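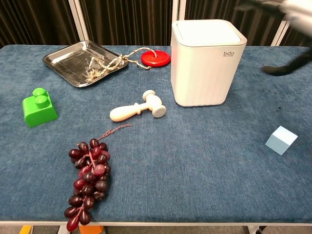
Tenia Carpeted Work Surface

The Tenia is a low-pile carpet covering for benches and tables where small parts, trays and toys are sorted. Supplied in blue. The textile face dampens noise and keeps round-handled items from rolling -- a toy hammer laid on its side will normally stay put on a level table.

Construction
Face: cut synthetic pile, mottled finish
Thickness: 4 mm
Backing: self-adhesive, full coverage
Trimming: utility knife and straightedge

Installation
Clean the tabletop and let it dry for 30 minutes. Lay the covering from one short side, pressing outward from the center. Leave the surface unloaded for three hours. Bins and steel trays may then be placed directly on the pile.

Care
Vacuum with a brush head. Fibers shed by frayed rope lift off with a lint roller. Do not steam. Remove adhesive residue with warm, soapy water before fitting a replacement.

Ordering
Cut lengths ship from Rultthorpe in about four working days. Unused lengths may be returned within 90 days. For non-standard widths, contact Tâm Kim at the Skunda order desk.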